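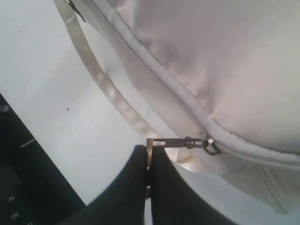
# Zippers, part two: what the wrist view bought us

September 25, 2021

Jairo Condori and I have spent the summer on one small question: can a policy that only sees through the wrist camera learn to open a bag it hasn't met before? In May I wrote that the answer was no. I'm now less sure of that, so it's time for an update.

The cream satin bag is the hard one in our set. It is soft, it is glossy, and the zipper runs in a curve along a piped seam, so the direction of pull has to keep changing. The slider is small and dark, with a long metal pull. On stiff canvas you can pull in a straight line and mostly get away with it. On satin the whole bag comes along with you.

## What we changed

The old version (we called it Flavent) predicted a full path for the gripper from the first image after the grasp. It then followed that path and ignored everything it saw on the way. The new one, Flastum, predicts a short piece of motion, runs it, looks again and predicts the next piece. There is nothing new about that idea. We had avoided it because our first try was slow and jittery, and the jitter kept working the pull tab out of the fingers.

Two things fixed the jitter. We let the predicted pieces overlap and blended them, and we stopped feeding the network the grip force, which was noisy enough to be worse than nothing. Taking out that input was Jairo's idea. I argued against it for a week.

## The numbers

We collected 494 demonstrations by hand-guiding the arm. After throwing out the ones with dropped frames or a bad start, 400 were left for training. Both versions were trained on the same 400.

Flastum does better on every bag. The gap is small on canvas and nylon and large on satin, where Flavent almost never got past the first bend. I'm holding back the per-bag table until we have repeated the satin runs with a second random seed. One seed is not enough to publish a percentage, even on a blog.

## How it fails

Most of the failures now come before the pull starts. The fingers close on the tab at a poor angle, the tab swings on its joint, and from then on the policy is tugging sideways on the slider. It doesn't know how to let go and try again, as none of the demonstrations show that.

Shine is the other problem. A bright highlight close to the zipper can pull the predicted direction off by a lot. Turning the lamps down helped - so did random brightness changes during training, though less than I had hoped.

Fabric caught in the teeth is still a dead stop. We end the run by hand when it happens.

## Next

Ridwan Khoo is recording a set of regrasps, where the tab is released and picked up again from a better side. I'd like to see whether a small number of those is enough, or whether we need as many as we have pulls.

The training code needs a cleanup before I can share it. The config files still have Jairo's home directory in them.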